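Futeo Building Society posts a steadier half as savers return to its branches

Futeo Building Society is very pleased to share its half-year results with members today, and to thank everyone who has stood by us through what was, by any measure, a slow and rather anxious start to the year.

Mortgage lending was quiet until February, when enquiries at our Fadlow branch began to pick up nicely, and by the close of the period the loan book had grown by 2 per cent to £300 million. Savings balances rose by 5 per cent, helped along by our Nader regular saver account, and arrears remained low.

We were delighted, too, to agree new lending to Krajewska, the family-run hotel group, towards the refurbishment of 51 bedrooms. It is just the sort of patient, local borrowing the Society was set up to support, and we hope to do a good deal more of it.
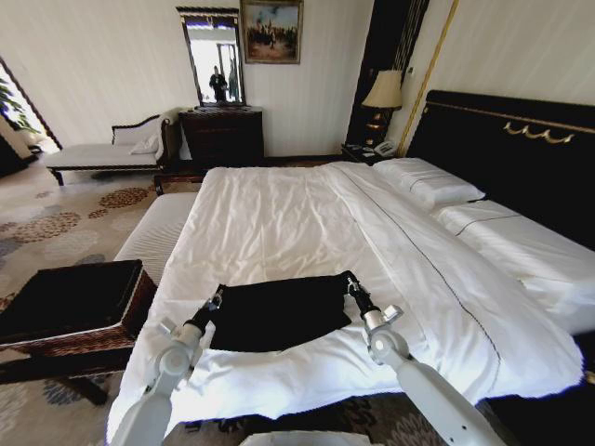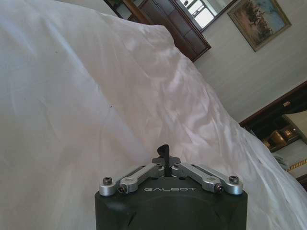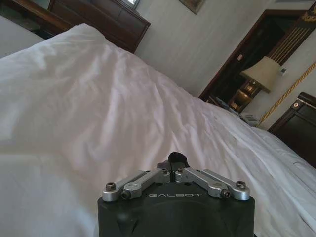
White bed linen, seen in all three photographs.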